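Search this site
Search

Keeping Fruit at Home: Bowl, Plate or Counter?
Student project report, Household Studies, Steinbach
Gisela Gerlach

1. Why I chose this topic

In my family the fruit is always on the counter, and each week we throw some of it away. I wanted to learn if the way of laying it out makes a difference. My teacher advised me to keep the project small, so I worked only with round fruits and with one kitchen.

2. Method

I compared a deep bowl, a flat plate with a wide rim, and the bare tablecloth. I looked at the fruits every morning for 21 days and wrote down soft places, spots and smell. I also weighed the fruits in each group at the start. The bowl group was about 500 grams. The notes filled 71 lines in my table.

3. Observations

In the deep bowl, the lowest fruits were pressed by the others, and I found soft places late, when they were already large. On the plate I could see every fruit without touching it. On the cloth it was the same, but the fruits took much room and rolled when somebody was cooking.

Mixed colors were a help to me. On the green plate, the orange fruits are easy to check, while an olive-green one is harder to notice. Dark fruits hide their spots, so these I had to turn by hand.
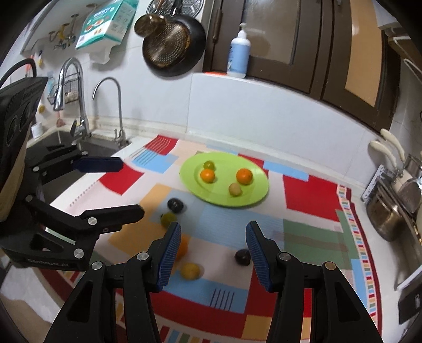 4. Result

For our kitchen I recommend the plate, in one layer, with the ripest fruit at the front. My mother still prefers the bowl. I did not test a cool room, and in June the result may be different.

Last updated: January 20, 2022
Contact | Copyright Household Studies, Steinbach | Back to top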